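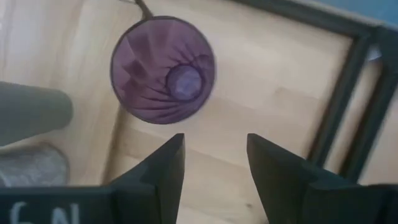
Visita a Clirkitz, Prurkmont
2024-03-05

Para llegar a Clirkitz hay que coger el 514 hasta el final de la línea y luego confiar. El polígono de Prurkmont tiene las calles con nombre de árbol y ningún árbol, y la nave no lleva más rótulo que un folio plastificado en la puerta con la palabra «timbre» y una flecha. El timbre estaba al otro lado. Entré detrás de un repartidor de agua.

La visita formaba parte de Mindbridge, el programa de puertas abiertas que organizan entre varias empresas de la zona y que este año incluía también una fábrica de persianas y un obrador. El obrador se llenó en una mañana. En Clirkitz quedaban plazas, y creo que la culpa la tiene el folleto, que prometía «una inmersión en la recogida de demostraciones de manipulación bimanual». Con esa frase y un bollo gratis en la competencia, bastante gente vino.

Nos dieron una pegatina con el nombre, nos pidieron que no tocáramos nada amarillo y pasamos a la sala. Suelo de hormigón, cables por el suelo y mesas de madera con dos brazos negros atornillados a cada una. Yo esperaba algo más parecido a una película. Lo que más me recordó fue a la cocina de un piso compartido en época de exámenes: vasos por todas partes, un trapo mal doblado y una concentración tremenda para cosas muy pequeñas.

El proyecto se llama Maglaya y consiste en enseñar a los brazos a manejarse con utensilios de cocina. Coger un vaso, acercarlo, sujetar una jarra por donde se sujeta una jarra, devolver cada cosa a un sitio razonable. Para eso, una persona se sienta delante de unos mandos que son una copia pequeña de los brazos, los mueve con las manos y los brazos grandes repiten el gesto al otro lado de la mesa. Se graba todo: lo que ven las cámaras, la posición de cada articulación, la apertura de las pinzas. Luego se recoloca la mesa y se vuelve a empezar. Y luego se vuelve a recolocar la mesa.

Quien nos guiaba (una operadora con el pulso de un relojero y la paciencia de quien ya ha oído todas las preguntas) lo explicó bastante bien. El brazo no recibe una receta del tipo «muévete tantos centímetros a la derecha». Recibe un montón de veces en que alguien hizo aquello a mano, con los titubeos incluidos, y el modelo va sacando de ahí una idea general de cómo se hace. Un señor de mi grupo preguntó si los titubeos también se aprenden. Sí, también. Tuvieron una temporada en que el robot se paraba un momento antes de cerrar la pinza, como si se lo estuviera pensando, y era porque una de las personas que grababan hacía justo eso. Le pidieron que dejara de dudar. Supongo que hay maneras peores de recibir una evaluación de desempeño. 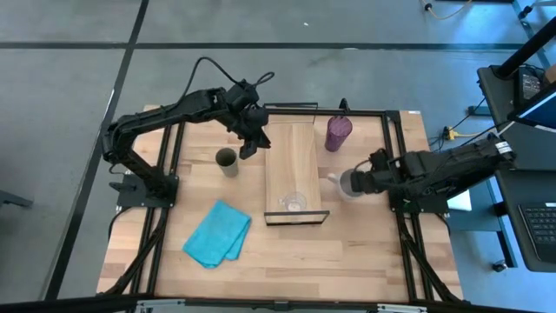
La norma de la casa es que una demostración buena dura 15 segundos. Si se alarga es que algo se ha torcido: el vaso ha resbalado, la pinza ha entrado inclinada, alguien ha estornudado. Entonces se marca como fallida y se guarda aparte, porque los fallos también tienen su utilidad, aunque nadie supo concretarnos cuál sin recurrir a la palabra «distribución». El objetivo para mayo son 3.000 demostraciones válidas por tarea. Me pareció una barbaridad hasta que vi el ritmo de trabajo, y después me siguió pareciendo una barbaridad, pero con más respeto por las muñecas ajenas.

Los vasos están elegidos con cierta mala idea. Hay uno morado, alto y translúcido, con relieve; uno pequeño de cristal transparente que sobre la madera casi no se ve; otro de un gris tirando a oliva; y una jarra blanca. El de cristal es el villano de la sala. A las cámaras les cuesta encontrarlo y a los visitantes también, de modo que durante un rato estuvimos todos, humanos y máquina, mirando con mucho interés el sitio equivocado. La jarra tiene otro problema, que es el pico. Hay que acordarse de hacia dónde apunta, y esto, que cualquiera aprende la primera vez que se moja los pantalones, a un brazo hay que enseñárselo con ejemplos en todas las orientaciones.

Pregunté por qué no usaban siempre el mismo vaso en el mismo sitio y acababan antes. La operadora me miró con cariño. Si todo está siempre igual, el robot aprende el sitio y se desentiende del vaso, y el día que lo mueves dos dedos cierra la pinza en el aire y da la tarea por concluida. Por eso, entre toma y toma, mueven las cosas un poco. Hay una hoja con las posiciones de partida, hecha al azar por ordenador, y una persona obedeciéndola con una taza en la mano. Quién está programando a quién es una pregunta que me guardé para el autobús.

Después vino el turno de los voluntarios, que era lo que habíamos ido a buscar. Había una mesa reservada para el público, con los brazos a velocidad reducida y un botón de parada del tamaño de una magdalena. La tarea era sencilla: levantar un vaso de plástico con la pinza izquierda y dejarlo dos palmos más allá.

No es sencilla. Uno mueve la mano y el brazo obedece, con un retraso mínimo y una literalidad que ofende. Todo lo que normalmente hacen los dedos por su cuenta desaparece. No se nota el peso, ni el roce, ni si el vaso ha empezado a girarse; hay que verlo, y para verlo hay que estirar el cuello y mirar entre los dos brazos, o fiarse de la pantalla con la vista de la muñeca, donde las puntas de la pinza salen enormes y lo que quieres coger queda al fondo, flotando como el andén desde un tren que todavía no ha parado. Yo elegí la pantalla. Bajé despacio, cerré con decisión y levanté un puñado de aire impecable. A la segunda empujé el vaso. A la tercera lo cogí, lo paseé y lo solté desde una altura que en mi casa habría provocado una conversación.

Una niña lo hizo a la primera y pidió la jarra.

Hubo también un rato de charla más técnica, de pie y con café, sobre si compensa más llevar el brazo con los mandos o agarrarlo directamente y guiarlo con la mano. En Clirkitz han probado lo segundo. Es más cómodo para quien enseña, porque se siente cuándo el brazo choca con algo, pero la mano sale en las grabaciones y luego el modelo anda buscando una mano que ya no está. Para ciertos movimientos sueltos lo siguen usando. Con dos brazos a la vez, en cambio, hace falta tener dos manos libres y un tercer ojo, y por ahora contratan gente con dotación estándar.

Lo que menos me convenció fue la demostración autónoma, que llegó al final y con la sala ya cansada. Apagaron los mandos, la operadora se sentó con las manos sobre las rodillas para que se vieran bien, y los brazos se pusieron en marcha solos. El primer intento salió limpio y aplaudimos. En el segundo la pinza se acercó al vaso, se quedó quieta a un palmo y ahí siguió. Esperamos. Alguien tosió. Al rato lo pararon y nos explicaron que había cambiado la luz, y varios miramos al techo como si pudiéramos aportar algo. Me habría gustado ver un tercero, pero tocaba desalojar para el grupo siguiente. Tampoco habría estado de más que nos dijeran qué porcentaje de intentos sale bien. Lo pregunté y me contestaron que depende de la tarea, respuesta que pienso adoptar en mi próxima reunión.

Cosas prácticas, por si alguien se anima a la próxima convocatoria. La visita es gratuita y hay que apuntarse en la página del programa. Conviene llevar calzado cerrado, que lo piden en la puerta y a una chica de mi grupo le prestaron unos zuecos enormes. Las fotos están permitidas en la sala de mesas y prohibidas en el pasillo, donde solo hay una máquina de café y un paragüero, así que a saber. La cafetería más cercana está en la rotonda y cierra pronto. El autobús de vuelta para en la acera de enfrente, junto a la fábrica de persianas; si pasa sin detenerse, hay que levantar el brazo con más convicción que yo.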